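Clummont Automation Working Group
Minutes, March

1. Hand demonstrations. Catriona Rutherford reported that 764 demonstrations had been recorded with the hand-held gripper for the Drarnen project. Of these, 29 were rejected.

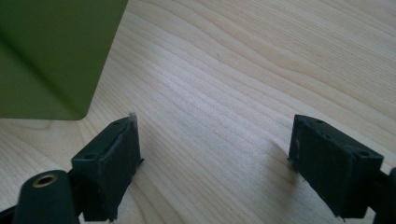 Jeanie Tosh asked that rejected recordings be kept until the Moncrieff review. Agreed.

2. Finger pads. Members discussed pad wear and approved a check after every 100 demonstrations.
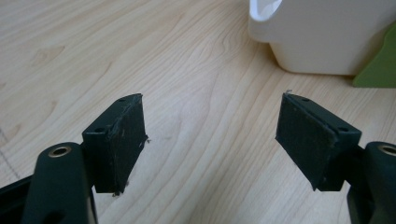
Ms. Tosh will order 10 spare pads from Floltetti.

3. Remote control trials. Deferred to the next meeting.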